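Home Diary Desk Paper & Ink Letters About

9 min read

March, late evening

The desk is done! Well, the top of the desk is done, and two of the drawers, and I am so pleased with myself that I made tea in the good pot and sat down to write about it before my back stiffened up completely.

I started right after breakfast, thinking it would take me an hour. I had one small goal, which was to find the black pen I like for addressing envelopes, because I owe Steinar Blöndal a letter and I owed it to him back in the fall. I opened the top drawer and it stopped halfway, the way it always does, and I did my usual thing of sliding my hand in flat and feeling around for whatever was standing up on its end. Got a pencil sharpener (open side up, naturally) right in the fingertip. And I thought, no, today is the day, and pulled the whole drawer out and tipped it onto the bed.

What a heap! I wish I could say I was ashamed but I was delighted. It was like emptying out the last ten years of my life. Hotel pencils. The stub of the carpenter's pencil from when we put the shelves up. Highlighters in that awful salmon color I bought for the course in Aarhus and never opened. A whole family of markers without caps and, in a different corner of the drawer, a whole family of caps without markers. I found the little brass clip my grandmother used for her recipes, which I truly believed I had lost in the move, and I put it straight on the windowsill where I can see it.

I counted the pens, since counting them was half the fun. There were 70, and that's only the ones with ink in them or some claim to it. I don't know how a person who writes one diary page a night and a few letters a month ends up with 70 pens. Mikkel Thorlacius, when I told him on the phone, said he had three and one of them belonged to the bank.

So then came the testing, and I loved the testing. I took the back of an old wall calendar, a great big sheet of thick paper, and wrote the same word with every one of them. I picked "lighthouse" because it has tall letters and a loop or two and you can tell fast if a pen is going to skip. By ten o'clock I had lighthouses all the way down the coast. Some of them came up dark on the first stroke after years in a drawer, which seems like a small miracle to me. Some scratched along with nothing and then let out one big sulky blot at the s. And a few I coaxed — warm water over the tip, a scribble on the sole of my slipper, which my father swore by and which does work about one time in three.

The dead ones came to 18. I laid them in a row and took a proper look before I let them go. The Triveo was the only one I minded. I had it all through the year I worked nights, and the grip has gone shiny where my thumb went. I unscrewed it to see whether I could fit a different refill in, and I had the spring across the room and under the radiator before I knew what was happening, and that settled the question. Goodbye, Triveo.

The caps took longer. I hadn't thought about how much of a puzzle it would be! I put all of them in a soup bowl and went through the markers one at a time, trying each cap until I heard the click. There is a real pleasure in that click. The fat ones were easy. The slim felt tips were maddening, as every brand is a hair wider or narrower than the last, so a cap will go on sweetly and then drop off when you tilt it. I ended up with a rule: if it falls off when I hold it upside down and say "lighthouse" it isn't the right cap. I was talking to myself a good deal by then.

Lunch was bread and cheese standing up, because the table was covered.

In the afternoon I did cases. I own more pen cases than anyone should. There's the canvas roll with the ribbon, which looks wonderful and is a nuisance, as you have to unroll the entire thing to get at a pencil. There's the tin one, a little rusty in the hinge. There's the leather one from Kivard that Steinar sent me when I turned forty, and it's so handsome that I've never dared put anything in it that could leak. (I have now! Two pencils and the good eraser. A start.) And there are the plain hard ones with lids, and I've come round to those in a big way. You flip it open, everything's lying flat, you see what you have, you flip it shut. No digging.

My new rule is one case for each job. Letters get one. The diary gets one. The kitchen calendar gets one, with a thick marker in it that I can read from across the room without my glasses. The bag gets one, for trains and waiting rooms. Everything else lives in the jar, and if the jar is full, something has to leave before something else can move in. I wrote that down on a card and pinned it inside the cupboard door, where I will surely ignore it by June.

The letters case was the one I fussed over. A thin black pen goes in it for the envelopes, and I want it to be the only thing I have to reach for. No spares rattling around on top of it, no stamps tucked under, no receipts. Markers stay outside with their caps on.
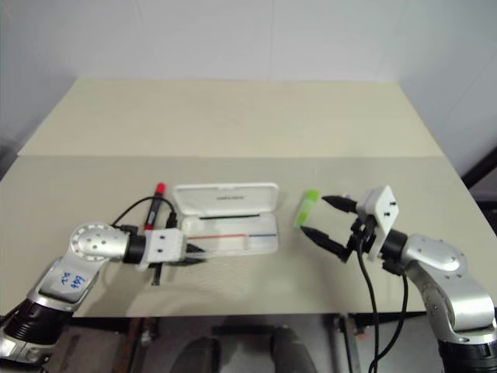
I did go back and forth over whether the markers should stand up or lie down. Mikkel says tip down, always, so the ink runs to where you want it. The woman at Bhattacharjee, the paper shop by the harbor, told me flat is best for anything with a felt tip and she's sold them for longer than I've been able to spell. I've gone with flat. The jar is for pencils and for ballpoints that don't care.

Then the notebooks, which I swore I wouldn't touch today and of course touched. I only wanted to see if they'd stand behind the jar, and an hour later I was sitting on the floor reading what I'd written about the storm and the neighbor's trampoline. I write smaller when I'm unhappy, did you know that? I didn't. There's a stretch of some weeks where you practically need a magnifying glass, and then in April the letters all open up again and start leaning forward like they've got a bus to catch. I liked seeing that so much. I also found a shopping list that says only "lemons, string, courage" and I have no memory of what I was planning.

The second drawer went fast by comparison. Envelopes on the left, paper on the right, and the stamps in the small flat tin that used to have throat drops in it. I weighed the bundle of writing paper on the kitchen scale out of pure nosiness and then put it back and washed my hands and did the rubber bands, half of which snapped when I looked at them. The third drawer I opened and closed again. It has cables in it. The third drawer can wait for another rainy Saturday of the soul.

I put the desk back against the wall, wiped it down twice, and set out only the lamp, the jar, and the blotter. The top looks twice as big. I kept walking past the door to look at it, and once I came back from the bathroom the long way just to get another peek. Around four the light came in low over the blotter and I sat there with my hands flat on the wood like a person in a painting.

And the drawer opens! All the way, with one finger! I've been opening and closing it all evening for no reason whatsoever.

There's a Pusosent bag by the front door with the dead pens in it, plus the salmon highlighters, which are brand new and going to the school if they'll have them. I asked downstairs and they said leave them at the office in the morning.

I did write to Steinar in the end, after supper. Four pages, both sides, and I told him all of this, poor man, including the slipper. I addressed the envelope with the black pen and it didn't skip once, not even on the ö. Then I put the pen back in its case and shut the lid, and had to open it again because I'd forgotten to write my own address on the back.

Tomorrow: post the letter, take the bag down, buy lemons. Possibly string.

Comments

inkyfingers_hal: The slipper trick! My mother used the rubber heel of a shoe. I've revived a green felt tip that way, though it only lasted long enough for one birthday card.

Marit: I write smaller when I'm tired and bigger when I'm cross. Went and checked after reading this and lost my entire morning. Please do the cable drawer next so I can feel better about mine.

Old Ruled Paper: Flat for felt tips, yes, the shop lady is right. Do you still have the sheet with all the lighthouses on it? I'd have that on my wall.

Dunya K.: Two pencils and an eraser in the leather case after all those years. I'm cheering for you.

Older entry Newer entry Back to Diary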